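Week 6 handout — Water play, scooping and sorting
Early Childhood Activities, Benton section, Friday group 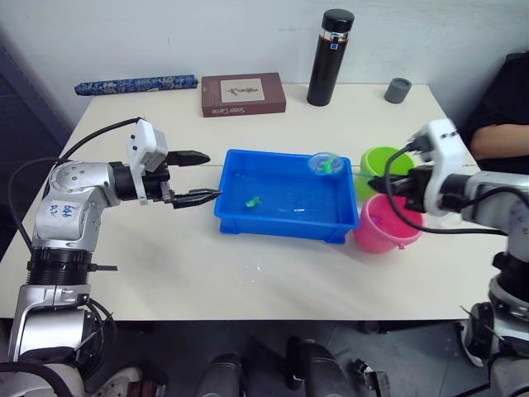
Maya Shboul asked last time whether the net should come out first or whether kids should get their hands in before any tools. Good question, and the readings don't agree. My take: hands first for the under-threes, net right away for fours and up. Try both at placement and write down what you get.

Basic setup
Tray, shallow water, toy fish, one net, two buckets. Keep it shallow. Deep water means the fish drift off and the net goes in up to the handle, then sleeves get soaked and you've lost the group. Tray in the middle of the table, buckets to one side so the carry is short. Different colored buckets (lime green and pink work fine) so you can add a sorting rule later without changing anything else.

What we're looking for
Grip on the handle. Long handle is harder than it looks — kids choke up close to the mesh, that's normal, don't correct it at first.
Wrist turn. Scooping is two moves, get under and then tip level. Most lose the fish on the second one.
Crossing the midline, if the bucket is on the far side from the working hand. Switch sides halfway thru.
Waiting. With one net there is turn taking whether you plan it or not.

Steps
1. Water in before the kids sit down.
2. Let them watch the fish float. Give it a minute, don't talk over it.
3. Net out. Show one scoop, slow.
4. Free scooping, 10 minutes max.
5. Add the rule: this one goes in green, next one in pink.
6. Everybody dumps the buckets back in the tray. They like this part best, leave time for it.

Language to use
under, over, drip, full, empty, tip, catch, let go. Say "you got under it" and skip "good job". See the Overgaard chapter, section on naming actions, we'll go over it again before the quiz.

Table and floor
Drips on the table are part of it. Wipe between turns if it bothers you. The floor is differnt, towel down before you start. Bags, boxes and drink bottles go to the back edge against the wall or off the table completely.

Variations (pick one for your write-up)
Spoon in place of net. Ladle. Cup.
Toys that sink plus toys that float, predict first.
Two kids, one holds the bucket and one scoops.

Write-up
One page, due at the start of class. Say which age group, which variation, what the hands did. Trinby site people, use the short form. Brullport site, same form as last month.

Still to cover: pouring, sponges, cleanup as an activity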